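Home | Tickets | Wiki | Bookings | Parts | Sign in

Ticket: Right arm drops out partway through the pack-away task
Project: Bromero (two-arm desk tidy)
Opened by: Ah-rin Ban
Assigned to: Rocío Villalobos
Priority: Normal
Status: Closed

Ah-rin Ban, Friday, 3:40 pm

The right arm stops responding partway through an episode. The left arm keeps going as if nothing has happened. The right arm doesn't go limp, it holds whatever pose it was last told to hold, and the gripper stays at whatever opening it had. After a few seconds the console prints:

right_bus: read timeout, joint 5
right_bus: read timeout, joint 6
right_bus: read timeout, gripper
episode aborted

Restarting the control program brings it back most of the time. Twice I've had to switch the right supply off and on again.

It happened on 11 of our last 72 attempts. All of them were the pack-away task. We ran the wave routine and the homing routine over and over this afternoon and neither has failed.

Things I have already tried:
- restarted the laptop
- swapped the USB cables between left and right at the laptop end (fault stayed with the right arm)
- moved off the hub and plugged straight into the laptop
- updated to the Jurnar build everybody else is on

We have the assessed demo at the end of October and I'd like to stop touching hardware before then.

Rocío Villalobos, 4:15 pm

Thanks, good that you swapped the cables before writing. A few questions.

1. Does it fail at the same point in the task, or anywhere?
2. Is it always joints 5, 6 and the gripper, or do the lower joints ever show up?
3. What value have you got for bus_timeout_ms in the right arm's config?
4. Has anybody re-routed a cable on that arm this term?

Please also attach something showing how the bench is laid out and what the arm is going for. I'm working from the old layout drawing and I don't trust it.

Ah-rin Ban, 4:50 pm

1. Mostly while it's reaching across for something, or on the way back. I can't say it's one object. I didn't write that down for the early ones, sorry.
2. Always 5, 6 and gripper. I went back through the logs and joints 1 to 4 never appear.
3. It's 2. I didn't set that, it came with the config.
4. The Ondieki team had the bench before us and they re-did the ties on both arms. I haven't touched them.

Attaching the bench from the fixed camera and a close one from the gripper.
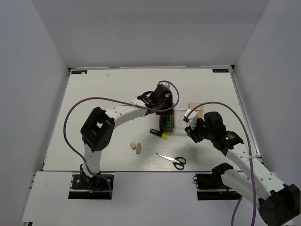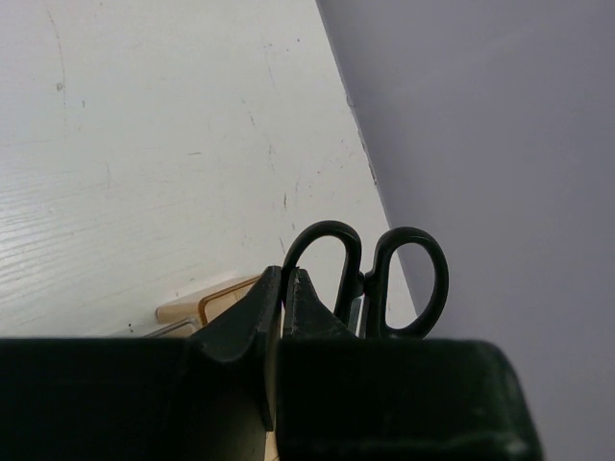

The task is to put the loose things away one at a time. The scissors are the awkward one. The policy tries to come down over the handles and it nearly always has to turn the wrist a long way to line up, then lift, then turn back.

I've also put the last full log in the shared folder under Bromero/logs.

Rocío Villalobos, 5:20 pm

Joints 1 to 4 never dropping out is useful. The servos are daisy-chained, so if the laptop or the adapter were at fault I'd expect the whole arm to vanish from the log. You are losing everything past joint 4. Either the lead between 4 and 5 is being pulled, or one of its plugs isn't seated.

Your log agrees with that. In the stretch before the abort, joint 5 is near the end of its range and joint 6 is turning. I'd look at how much slack there is when the wrist is rolled right over.

The timeout of 2 is also very short. It isn't what's breaking the connection, but it means a single missed reply counts as a fault. The left arm's config has 100. I think somebody on Ultero lowered it last year for a timing test and the file got copied.

Please do these in order and write down the result of each before going to the next. Don't do them all at once or we won't know which one mattered.

Step 1. Power off the right arm at the supply. Support the forearm with one hand before you switch off, as it will come down when the servos let go.

Step 2. Unplug and reseat the lead at joint 4, then at joint 5. Look at the pins and the plastic latch. Tell me if a latch is broken or the plug goes in without a click.

Step 3. With the power still off, turn the wrist by hand slowly from one end of its travel to the other. Watch the lead. It should never go tight. If it does, cut the nearest zip tie, give it more length and put a new tie on loosely. You want to be able to slide the lead under the tie with a fingertip.

Step 4. Power up, run homing, then run wrist_sweep for ten minutes. That script turns joints 5 and 6 through the full range and doesn't touch anything on the bench, but clear the bench anyway.

Step 5. Only after that, change bus_timeout_ms on the right arm to match the left.

Leave the left arm alone.

Ah-rin Ban, 6:05 pm

Done as far as step 3.

Step 2: joint 4 end was fine and clicked. Joint 5 end was in, but I could wiggle it, and when I pulled gently it came straight out with no click. The latch is there but one side looks whitish and bent. I pushed it back and it does hold, only not very firmly.

Step 3: the lead goes tight well before the end of travel in one direction. It's fine the other way. There's a tie close to the wrist that has no give in it at all. I didn't cut it yet as I wanted to check which tie you meant. Is it all right to cut it if the outer sleeve is held by the same tie?

Rocío Villalobos, 6:15 pm

Yes, cut it. Use flush cutters from the drawer under the soldering bench and cut on the side away from the cable. Put the replacement tie on with the wrist turned fully in the tight direction, so that the slack you leave is the worst case. Then turn it the other way and make sure the spare loop doesn't hang down where the gripper can catch it.

For the bent latch, there are spare leads in the Parts cupboard, second shelf, in the tub marked Ultero. Take one of the longer ones. If it is too long, leave the extra in a loop near the elbow, not at the wrist. Please fill in the parts sheet when you take it.

Ah-rin Ban, 6:55 pm

New lead is on from joint 4 to joint 5, both ends clicked. New tie near the wrist. The lead stays slack through the whole travel now and I can slide it under the tie.

Step 4: homing OK. First go at wrist_sweep stopped straight away with "gripper not calibrated". I recalibrated the gripper and ran it again. Ten minutes, no timeouts on any joint. The lowest voltage it logged at the gripper was also higher than in Friday's earlier run, if that means anything.

I haven't changed the timeout yet.

Rocío Villalobos, 7:10 pm

It might mean something, a poor contact will drop the voltage past it. I wouldn't read much into one run.

Before you change the timeout, please do a block of pack-away runs with it still on 2. If the lead was the whole problem you should see no aborts, or only the odd single-reply ones. Single-reply ones will name one joint, not three. Write down which object it was on each time. Then change the timeout and do a second block.

Parts sheet, please. It still shows the old count.

Ah-rin Ban, Monday, 12:30 pm

Parts sheet done.

First block, timeout still on 2: one abort, joint 6 only, on the way back from the scissors. Nothing with all three.

Second block, timeout matched to the left arm: no aborts. It failed to pick things up a few times, but that's the policy and not the bus. It closes a bit early on the scissors and the fingers end up beside the handle. I'll open a separate ticket for that if it's still doing it once we've retrained.

Do I need to redo the joint offsets now the wrist has been handled?

Rocío Villalobos, 12:45 pm

No. You didn't take a servo horn off, so the offsets stand. Run homing and check the wrist lands on its mark. If it does, leave it.

A single timeout with that setting at 2 is what I'd expect from a healthy bus. I have put the correct value in the shared Jurnar config so it won't come back the next time somebody pulls. If you keep a local copy, delete it or it will override mine.

I've asked the Ondieki lot how tightly they did the ties on the other bench. If you hear of anybody else losing joints 5 and 6, send them to this ticket.

Ah-rin Ban, 1:20 pm

Homing lands on the mark. Local copy deleted and the console shows the shared value at startup. Happy for this to be closed.

Rocío Villalobos, 1:25 pm

Status changed to Closed. Cause: damaged plug at joint 5, lead tied too tightly at the wrist. Contributing: bus_timeout_ms set too low in copied config. Put the old lead in the bin marked faulty, please, and not back in the tub.

Related tickets
Gripper closes early on narrow handles
wrist_sweep: "gripper not calibrated" after power cycle
Zip tie spacing for the purple cables
Jurnar: local config overrides shared config with no warning
Spare leads running low, Parts cupboard
Ultero: timing test results and settings to revert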